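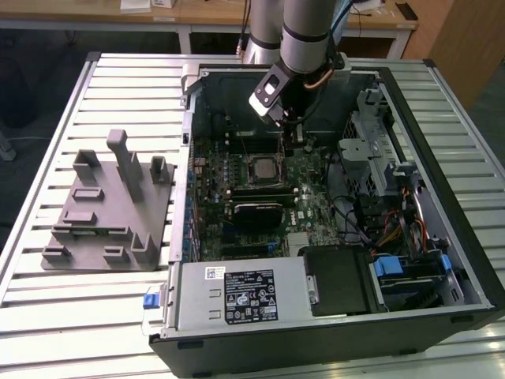 Plirkotell build group, minutes of the meeting held at Pamano workshop, 13/01/2020. Meeting held standing up at the slatted table as the chairs were all in the front room for the sewing people. Tower was on its side with the side panel off, arm over the board, grey printed plate to the left of it, so most of item 3 was done by pointing. Have tried to write down what was pointed at. Started late, heating not on until half way through.

Present: Geetha Kotian (chair), RB, TM, SL, DW (minutes). Apologies: JP, at work. MO sent a message to say would come if the bus did. Did not come.

1. Minutes of last time

Agreed, with one change. Item 5 said TM would "replace" the gripper fingers. TM says he said "look at". Changed to look at.

2. Matters arising

Bolts for the arm base. SL has swapped the short ones for proper M6 and done them up with the long key. RB leaned on the arm with it switched off and was happy. SL wants them checked again next time as the slats can creep. Nobody has taken the short ones home so they are in the jam jar.

Emergency stop. Now on the right hand side of the bench where a person would reach for it. RB asked for a second one at the door end. Discussed, not agreed, GK to look at the cost. Until then the rule stays: one person hand on the button whenever the arm is live, and that person does nothing else. GK asked for it to be minuted that "nothing else" includes tea.

Spare towers. JP has been offered more old desktops from the school clear out. We have nowhere to put them. GK to say thank you and ask if they can hang on to them until April.

3. The build so far

Main item. For MO and JP who missed it: the job is still the same one, arm takes an old desktop apart in an order we choose, puts each part down somewhere it can find again. We are only doing the inside of the case. Side panels stay a human job, too much wrestling.

(a) The arm. RB reported. Moves are smooth enough now at the slow setting. At the medium setting there is still a wobble when it stops, worse when reaching down a long way. TM thinks it's the bench, RB thinks it's the arm. Agreed to clamp a heavy lump to the bench and see, which will settle it one way or the other. Stay on slow until then.

(b) Cable along the wrist. SL not happy with the copper coloured one, it bows out from the arm and she thinks it'll catch on the drive cage sooner or later. The cage is the tall bit on the right so any swing that way needs to go up first. Agreed: velcro ties not zip ties, so it can come off again. Leave enough slack for the wrist to turn. SL to do.

(c) Fixture plate. TM's, third go. Tall post in the middle has come out well and has the narrow notch he wanted. The U shaped holders are for standing things up in, low slotted blocks are for anything flat. RB asked what the long shallow rail is for. TM said memory sticks, in a row, if the blocks turn out too tight. DW asked if the plate could be fixed to the table, as it will get knocked. TM did not want to drill it. Agreed clamps at two corners for now, and pencil marks on the table so it goes back in the same place. If it moves even a bit all the saved positions are rubbish.

TM would like it noted that it took all weekend to print and please don't put mugs on it.

(d) Order of work. Long talk. Fellow (our sequence program, for anyone new) currently has memory first, then the card, then the drives, then power supply. RB wants the card out first as it makes more room. SL pointed out that the card is directly below the processor and the memory is not in its way at all. GK said pick one and try it. Vote taken, memory first stays, RB against. RB can try his order on his own copy provided he doesnt save over the shared one.

Power supply to be left until last in either case. It is a big square lump and the fingers do not open wide enough to get hold of the body. Idea from SL: use the blue release tab at the end as something to push, and have a person lift. Fine for now. TM may print a hook.

(e) Blue latches on the drive side. Same colour as each other which is handy for the camera, DW to try finding them by colour before anything cleverer. Two sizes so don't assume the same squeeze for both.

(f) Processor. Not on the list for the arm at all this term. GK firm on this. Uncovered now, so nobody to touch the top of it or put anything down on it. When we do get that far the lever has to be done before anything else and none of us thinks the fingers can manage a thin lever yet.

4. Camera on the wrist

DW reported. The height for looking is now set at 40 mm above the highest thing in the case, which DW wants to treat as a floor, not a target. Go higher if in doubt. Main trouble is glare.

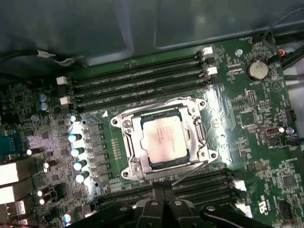

Wrist camera view of the board, processor in the middle, gripper at the bottom. Note glare to the right of the socket.

Points made:

Lights. The shine on the capacitor tops and round the socket is bad enough that Fellow can't be trusted on edges there. SL suggests baking paper over the lamp. RB suggests moving the lamp. Do the cheap one first, i.e. move the lamp, then the paper.

Film. Looks like there may be some clear plastic over the board by the socket. Could be that which is catching the light. DW to check by hand with power off and strap on, and take it off if it is there and comes away easily. Don't pull if stuck.

Latches. White ones on the memory slots are easy to pick out against the board, the black one much less so. DW thought of a dab of paint on black ones. TM against painting other people's computers. GK pointed out it is our computer. Agreed to try a bit of white tape first as it peels off.

Gripper in view. Fingers hang over the lower memory slots from where the camera sits so that part of the board is never properly seen. Two looks needed, one for the top bank and one shifted over for the bottom bank. DW to write it as two separate steps in Fellow. RB asked if the camera mount could just be moved up. TM says possible, new bracket, not this month.

Battery. Coin cell shows up nice and clear, round and silver, top right, and it even says BATTERY next to it. Suggested as a test target as it is hard to mistake for anything else. Point at only, do not pick. Agreed.

FAN label. Small, but readable in the camera picture. DW would like to use printed labels as landmarks in future. Everybody nodded, no action.

5. Parts and money

Pot stands at £400 after the last lot of subs. Nothing to come out of it yet except the below.

Ekanayake — GK rang them for a price on rubber pads for the fingers. They do a soft sort and a grippy sort. Get one pack of each. Pads to be stuck on not glued, we will want to change them. GK to order.

5 V supply for the lamp and camera. The one in use is borrowed from the front room and they have asked for it back twice. TM has one in his loft. If not found by next time, buy.

Filament. Grey nearly out. TM asks for more grey, not whatever is cheapest, as he wants the plates to match and DW's colour finding works better if the plate is dull. Agreed.

Anti static straps. One has gone missing. Please look in bags.

6. Safety and tidying

RB caught a sleeve on the edge of a case last week, no harm done. Reminder that the stamped metal inside is sharp, esp. round the drive cage. Sleeves up, long hair back.

Arm must be parked up and off before anyone puts a hand in the case. Was not always done before Christmas. SL to print a card and tape it to the bench.

Loose cables in the drive bay side, the red orange and yellow bundle. Want tucking away before the arm works down there, wires and fingers do not mix. RB to do with a strap on.

Screws go in the tin with the lid. Not on the table, they go down between the slats and it takes ages to fish them out.

7. Open evening

Pamano would like something to show in April. GK asked if we would be ready. General feeling: memory out and into the plate, yes. Anything more, don't promise. TM wants to run it on slow with the camera view up on the old telly so people at the back can see. SL worried about children and the button. Agreed: rope across, one of us on the button as usual, no visitors driving the arm. RB disappointed but accepts.

Need a name card for the bench. DW said Plirkotell is hard enough to say without people trying to spell it. GK will do the card.

8. Any other business

Key to the tall wooden cupboard is sticking. Don't force it.

DW asked if someone else could take minutes next time, as can't write and hold the button. SL will.

Actions

GK: price of second stop button. Order pads from Ekanayake. School about the towers. Name card.
RB: heavy lump on bench and wobble test. Tuck in drive side cables.
SL: velcro on wrist cable. Safety card. Minutes next time. Recheck base bolts.
TM: clamps on plate. Loft for the supply. Filament. Look at the fingers (carried over again).
DW: lamp, then baking paper. Check for film at socket. Two looks in Fellow. Blue latches by colour. Tape on the black latch.
All: look for the strap.

Next meeting: same place, date to be sent round by GK once the front room bookings are known. Closed when the lights in the corridor went off.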